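Uvix Landel 5
Motion and task software for two-arm workcells

Landel runs a pair of arms from one controller process. It takes in the camera feeds, keeps a list of the objects on the work surface, plans for both arms together and sends joint targets to the drives. Release 5 replaces the old scheduler and adds the task editor that was previously sold as a separate package.

Most of our customers use it for picking and placing small goods on a shared table. Each arm can be given its own area, or both can work over the whole surface. Where the areas overlap, the planner reserves space for one arm and holds the other at a waiting pose until the space is released. Waiting poses are set in the cell file and can be changed without a restart.

Objects are entered by class, with a rough size and a grasp rule. Containers such as baskets, trays and plates have a rim height and an inner area, and the planner uses these to work out how far the fingers may go down. Soft or creased table coverings are handled by the surface fit, which is taken again at the start of every task.
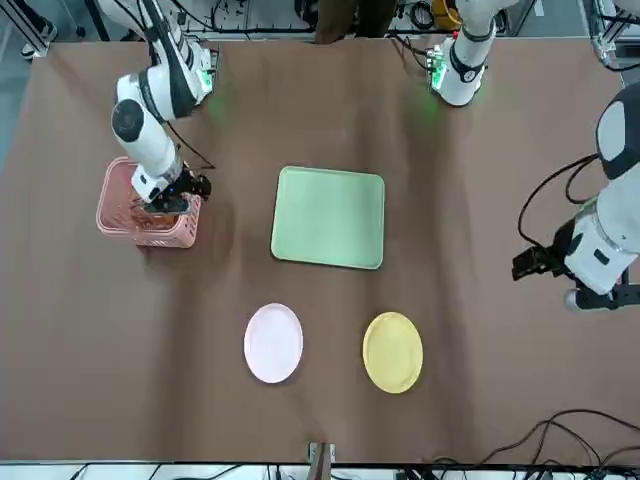
Software modules

Landel Core
Joint control, collision checks and the shared space planner. Needed by all other modules. Runs on Linux with a real-time kernel.

Landel View
Object finding from one fixed camera, with inputs for up to 6 more. Camera positions are worked out with the printed board that comes with the licence. Allow 15 minutes for a first set-up.

Landel Task
The task editor. Steps are written as short lines of text ("pick from basket, place on tray") and checked against the object list before they run. A step that cannot be planned is marked in the editor with the reason, for example "no clear approach" or "target too near edge".

Landel Replay
Records joint positions, gripper state and camera images on one clock. Any run can be played back in the viewer or sent to the simulator. Files are kept in an open format, described in the manual.

Grippers
Parallel grippers are supported as standard. Opening width and closing force are set per object class. Suction tools need the Matar add-on, sold separately.

Changes in release 5
33 grasp rules supplied, all of them editable.
Cable keep-out zones can now be drawn on the table plan.
The stop button in the viewer pauses both arms together. It does not take the place of a wired emergency stop.
Cell files from release 4 open without changes. Older files must be converted first.

Licensing
One licence covers one cell of two arms. Simulator seats are free with any licence. Updates are included for the first year.

Training and support
Set-up courses are held at our Kollville office, next in August. For course places write to Mi-kyung Lim. Questions about drivers and arm models go to Ji-hoon Shim in technical support.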